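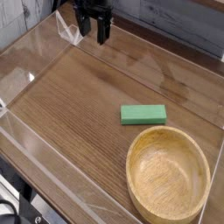 ## Brunditz Adult Reading Program - progress report

Monday, April 9, 2018

Prepared by Leonie Mösli for the Tavares Fund

### Enrollment

We started the quarter with two evening groups and still have two. The beginner group is full and has a short waiting list. The second group, for people who can read but want help with forms and letters, has room for up to 14 and has not filled yet. Attendance dropped in February when the bus route past the library was cut back after 7 p.m. We moved both start times to 5:45 and most people came back.

### Teaching

Eetu Seppälä took over the beginner group from me in February. He is using the Movurano workbooks, which we bought with your first payment. They are fine for the early units. The later ones assume a lot of vocabulary, and he has been writing his own pages to go in between - these are now in a binder at the front desk if anyone from the Fund would like to see them.

We tried the Jillo spelling app on the library tablets for a few weeks. Learners liked it but it needs a login every time, and that used up the first part of each class. We have stopped using it for now.

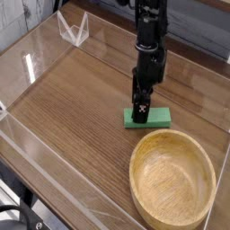 *Green block on the wood tabletop.*

### Lending shelf

The shelf of easy-reading books opened next to the classroom. There were 179 loans this quarter, mostly short crime stories and the large-print cookbooks. A few titles are already falling apart and we will replace them in hardcover where we can.

### Money

We have spent $3,885 of the grant so far. Most of it went to workbooks and Eetu's hours. Printing cost more than planned because of the extra pages. We are not asking for a change to the budget.

### Next quarter

- Fill the open places in the second group. Flyers go to the clinic and the laundromat.
- Ask the bus company again about the evening route.
- Retest the beginner group before the summer break - results will be in the next report.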